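Cekari Packing Annex
Two-arm station, walkthrough checklist with comments
Inspector: Mekdes Gudeta. Shift contact: Hamidreza Hosseinzadeh
Wednesday, before second shift

1. Stop button within reach of both seats
OK. Tested from each side, arms halted both times.

2. Floor marking around the table
NOT OK. Tape is worn through on the aisle side. Asked for this last time too.

3. Speed limit set and locked
OK, with a comment. The key was in the lock. A locked setting with the key in it is a setting anybody can change. Key now with Hamidreza.

4. Operators trained
PARTLY. Golnar Tabrizi and Setareh Shojaei have signed. The 20-minute video from Wonov covers startup and says very little about clearing a jam, and jams are most of what they deal with.

5. Staffing
The proposal promised one person could watch 2 stations. Golnar did that for a week and logged up to 22 stops in a shift. She used to sort and pack. Now she waits for a fault and walks over. I was told this is lighter work. Her wrists may agree. She says she goes home more tired, and I'd like that written down somewhere besides here.

6. Table kept clear of items not in the job
NOT OK. Craft supplies and small loose pieces share the tabletop with the arms. Scissors are stored in a tube at the back. Move them to the wall rack.

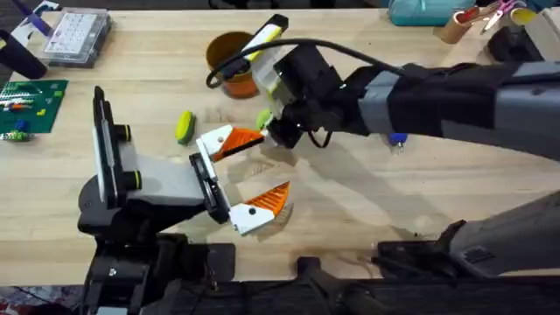 Item 6. Both arms over the table, left gripper open, right one holding a part. Scissors with pink handles at the back.

7. Cables secured
CHECK. Black cable loops out by the right gripper. Clip it or show me why it has to hang that way.

8. Fault log filled in by hand
OK for day shift, blank for nights. I don't believe nights had no faults.

Recheck items 2, 4, 6, 7 in December.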